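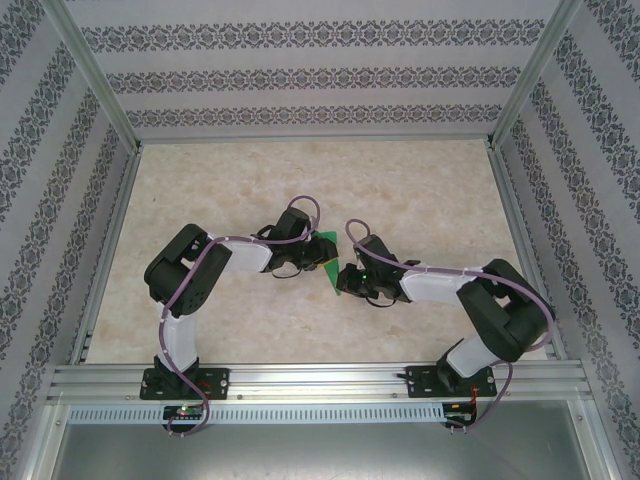 4.2 Collecting Demonstrations by Remote Control

Figure 3. The Mirenel cell during the handover task, with a green piece between the two grippers.

Each demonstration was given by an operator sitting at a pair of small leader arms, which the two arms in the cell copied joint for joint. We recorded 200 demonstrations of the handover. The operator was told to pass the piece from one gripper to the other, put it down on the tabletop, and otherwise behave naturally. People do not behave naturally when told to. The first 30 recordings have a stiff, ceremonial quality, as if something were being awarded, and we left them out of training.

The handover itself (Figure 3) is the shortest part of the task and caused most of the grief. A person passing a card from hand to hand lets go when the other hand pulls a little. Our operators had no force feedback and had to judge the moment by eye, so they developed private habits. One group closed the receiving gripper, waited, and then opened the giving one. The other did both at once and hoped. Either habit can be learned from. A policy trained on a mixture of the two learned to hesitate, which we had not asked for and which it did very well.

We therefore labeled every recording by release style and trained on the "wait" group alone, with 34 recordings held back for testing. The labels were made by hand in Lendix, our playback tool, over a longer stretch of April than we had planned.

Two practical points may help anyone repeating this. First, cable routing matters more than the literature admits. We tie the purple cables to the links and leave a loop above the left wrist. In an earlier layout with less slack, the wrist resisted at one end of its travel, and the operators learned to steer around the problem. The policy then copied the detour faithfully, long after the cable had been moved. Second, the patterned wallpaper on the walls of the cell should be kept the same throughout data collection. A policy trained in our Cullville lab, against bare panels, did poorly in front of the damask until it was given 18 further demonstrations there.

Operators could discard a recording right after making it, and they used this privilege generously. We kept the discarded attempts too. Section 5.1 compares training with and without them, and the result is less flattering to the operators' judgment than they expected.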